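Kapitel 4
Heilige ohne Papiere: Wie eine Legende zu ihrem Ort kommt

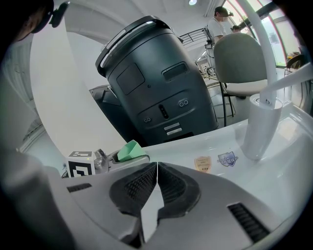 Abb. 4.1: Zwei schildförmige Aufkleber auf weißer, glänzender Fläche.

Die heilige Drora hat nach allem, was wir wissen, nie gelebt. Das hat sie nicht daran gehindert, eine Quelle zu öffnen, einen Grafen erblinden zu lassen und dem Dorf Altik über Generationen hinweg einen arbeitsfreien Tag im Februar zu verschaffen. Manche gut belegte Bischöfe haben weniger erreicht.

Die Geschichte ist rasch erzählt. Drora hütet die Ziegen ihres Onkels, eines Mannes von schlechtem Charakter und gutem Landbesitz. Er verspricht sie dem Grafen von Broleck, der bereits zwei Ehefrauen begraben hat und über die Ursachen ungern spricht. Drora flieht in der Nacht vor der Hochzeit über den Pass, der Graf reitet ihr nach, und an der engsten Stelle schlägt sie mit dem Hirtenstab auf den Fels. Wasser schießt hervor, das Pferd scheut, der Graf verliert erst den Sattel und dann das Augenlicht. Drora pflegt ihn anschließend gesund. Er wird fromm und stiftet eine Kapelle; von den Ziegen hören wir nichts mehr.

Wer Kapitel 3 gelesen hat, erkennt die Bauteile wieder: die unerwünschte Ehe, die Flucht, die Quelle, der bestrafte und dann geheilte Verfolger. Solche Bausteine nennen wir Wandermotive. Sie wandern in der Tat erstaunlich gut, meist besser als die Leute, die sie erzählten. In diesem Kapitel fragen wir danach, was geschieht, wenn ein Wandermotiv sesshaft wird, also einen Felsen, einen Bach und schließlich ein Wirtshaus mit seinem Namen bekommt.

Die älteste Fassung verdanken wir dem Kaplan Wendelin Aebischer, der sie auf 19 Blättern festhielt, davon 16 über die Quelle und ihre Nutzungsrechte. Das sollte uns zu denken geben. Aebischer lag mit dem Nachbarort in einem Streit um Wasser, und eine Heilige, die den Fels eigenhändig auf der richtigen Seite der Gemarkungsgrenze öffnet, ist eine Zeugin, die sich schwer ins Kreuzverhör nehmen lässt. Damit ist freilich nicht gesagt, dass er die Geschichte erfunden hat. Vermutlich hat er sie gehört, für brauchbar befunden und an den passenden Stellen nachgeschärft - ein Verfahren, das auch in wissenschaftlichen Arbeiten vorkommt.

Die zweite Fassung ist 70 Jahre jünger und deutlich blutiger. Hier stirbt Drora, und zwar ausführlich. Der Sammler Emanuel Hodoroagă, der sie auf einer Fußreise notierte, versah den Text mit 189 Anmerkungen, von denen die meisten seinem Quartier, dem Wetter und der Qualität der Suppe gelten. Für die Erzählforschung ist das ein Glücksfall. Wir erfahren nämlich nebenbei, wer erzählte (die Wirtin), wann (nach dem Essen) und wer ihr ständig ins Wort fiel (ihr Schwager, der die Ziegen vermisste).

Begriffe, die Sie in diesem Kapitel brauchen

Ätiologische Sage: Erzählung, die erklärt, warum etwas so heißt oder so aussieht, wie es heißt oder aussieht.
Lokalisierung: Bindung eines verbreiteten Stoffes an einen bestimmten Ort.
Gewährsperson: wer die Geschichte erzählt hat. Nicht zu verwechseln mit jemandem, der dabei war.

Abschnitt 4.1 stellt die beiden Fassungen nebeneinander. Abschnitt 4.2 folgt der Quelle durch die Gerichtsakten, was trockener klingt, als es ist. In 4.3 geht es um die Sepúlveda-Abschrift, die beide Schlüsse kennt und sich für keinen entscheiden mag. Lesen Sie vorab bitte beide Texte im Anhang, die blutige Fassung zuletzt.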